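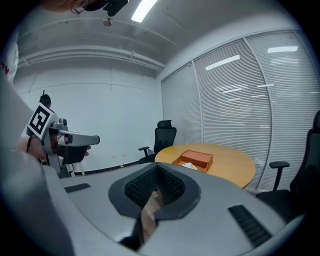 In Praise of the Round Table
By So-yul Choo
1/9/24

I have become a bore on the subject of tables. Friends who ask me about desks get ten minutes on why they should buy a round one instead, and I'm going to do it again now, because I love round tables and I think most small workrooms are wrong to be without one!

My studio mate and I bought ours from Hudow, the secondhand place on Jang Street, four years ago. Before that we had two long rectangular desks pushed against the walls, and we worked with our backs to each other like people in a train station. Anything that needed four hands (wrapping, sorting, fitting things into boxes) got done on the floor.

A round table has no head and no bad seat. You pull up a chair wherever there's a gap, and whatever is in the middle belongs to everybody. Someone slides a tray over, someone else leans in with the piece that goes in it, and the job is half done before you've talked about whose job it is. I find that wonderful, every time.

People tell me the corners are useful. For what? Corners collect mail. They also catch you in the hip when you're carrying something – I had the bruises for years.

Wood matters too, at least to me. A warm, honey-colored top makes small objects easy to find. Put a terracotta-orange tray on it and a little box with a green label, and your eye goes straight to them, even late in the day when you're tired and the overhead lights are getting to you. 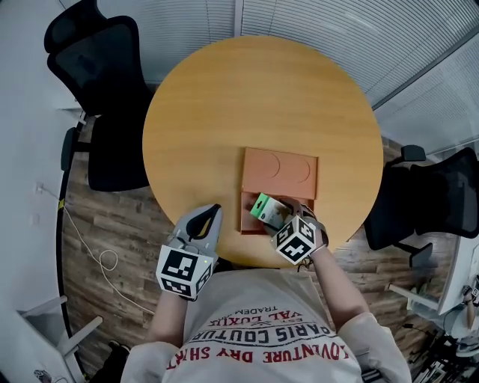

What about the chairs?

Get ones that roll, and don't fuss over whether they match the wood. Black office chairs with mesh backs look a bit stern next to a honey-colored table, and I've come to like that. Three is plenty for a table our size, and you should leave room to stand, too. I do my best packing on my feet, leaning right over the edge.

I do still look at the Dikar catalog, where a long desk with drawers is 599. The drawers are lovely. I'd fill them in a week and never see any of it again.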